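Masard Ballot Monitor - Set-up Guide for Local Campaign Offices

Section 3. Preparing the sign-in table and the first news feed

Before you begin, please check that the Grevix account of your office is active. The person who does the set-up must have the role of Editor or higher. A Viewer can read the alerts but cannot change them.

3.1 Connecting the news feed

1. Open the Masard desktop program and choose Sources from the left menu.
2. Press Add Source. A small window opens.
3. Paste the address of the newspaper, the party site or the election office you want to follow.
4. In the field Candidate Names, write each name on a separate line. Write also the common wrong spellings, as many readers' comments contain them.
5. Press Test. The program shows the last 6 articles that it found. If the list stays empty, see 3.3.
6. Press Save.

Note: One office can follow up to 400 sources. If you reach this limit, remove the old ones first. The program does not remove them by itself.

Caution: Do not mark a source as Verified only for the reason that you agree with it. Verified means that two editors have opened the original article and compared it with the alert text. Rumors about the health of a candidate must always stay Unverified until the campaign or a doctor has made a public statement.

3.2 Setting the table for visitors

Many offices use the Monitor in the same room where visitors come to ask about voting. The tablet with the Urkero stand should be placed on a flat table, with the screen turned to the visitor.

1. Put the stand at least 2 feet from the edge of the table.
2. Connect the power cable before you turn on the tablet.
3. Choose Visitor Mode. The alerts and the internal notes are now hidden.
4. Put the printed instruction card next to the stand.

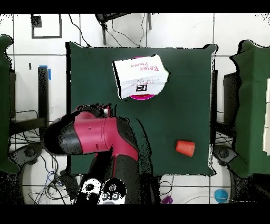 Visitor Mode shows only the polling places, the opening hours and the general news, and it returns to the start page after 3 minutes without touch. The text on the instruction card must be large and short. A folded card with red handwriting, like the "Reset Pizza" one on the pink plate, is easy to notice on a dark green cloth, but check also from which side the visitor will read it, as this one is upside down from where we look. If you use a printed card, the template is in the folder Kiiskinen Office Pack, under Print.

Note: Keep drinks away from the tablet and the cable. The warranty does not cover liquid damage.

3.3 If the feed stays empty

- Check that the address begins with https.
- Check that the site does not ask for a password. Paid newspapers need a separate login, which you enter under Sources - Access.
- Wait until the next full hour and press Test again. Some sites limit the number of requests.

If the list is still empty, send the log file to your Grevix contact. You find it under Help - Export Log. Please remove the names of visitors from the notes before you send it.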